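Visit notes, Hindadholm appliance workshop, October 11, 2020

We arrived at the side entrance, as the front is closed to deliveries until the loading ramp is rebuilt. The group was Sneha Dwivedi, Kaj Norðdahl and me. Halldóra Holst, the shop manager, met us and took us through in the order the appliances travel: intake, testing, cleaning, storage.

## Intake

The workshop takes in household refrigerators and freezers from the Modville housing stock, checks them, and sends the usable ones back out to tenants. Last year it handled 896 units. Each gets a paper tag with a number, the address it came from, and the reason for removal. The most common reason is a kitchen refit, so much of what arrives has no fault at all.

Units stand upright before they are switched on. Kaj asked about the ones that travel lying down. Holst said they go in a separate row and wait until the next morning.

## Testing and defrosting

A unit is run empty with one thermometer in the freezer compartment and another on the middle shelf of the refrigerator section. Readings are written down by hand every 10 minutes for the first 80 minutes, then once before closing. Door seals are checked with a strip of paper at 7 points. If the strip slides out freely at any of them, the seal is warmed, reshaped and tested again.

Defrosting is done with the power off and the compartment open. No scrapers are allowed; a punctured freezer liner means the unit is written off. Towels go on the compartment floor and are changed as they fill.
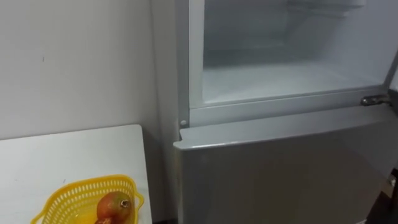 On top-freezer models the small door is the part that needs the most attention. It is opened often, it is light, and people lean on it. Ditte Bach, who does most of the hinge work, checks the pin for wear and looks at the bracket screws before she touches the seal. A door that sags a little at the hinge will leak at the opposite top corner, and replacing the seal does not fix it. She keeps a drawer of used pins sorted by diameter.

## Cleaning

Interiors are washed with warm water and baking soda, then wiped with plain water and dried. Removable shelves are done separately in a deep sink. The groove under the seal is cleaned with a soft toothbrush. Holst does not use scented products, as the smell stays in the plastic.

## Storage

Finished units wait with their doors propped slightly open. Ours had been moved closer together than the floor markings allow, and two could not be reached without shifting a third. Sneha noted this for the spring visit in May.

Still to get from Holst: the seal supplier's price list, and the blank test sheet. Arnar Hallgrímsson wants both before he revises the Tutska checklist.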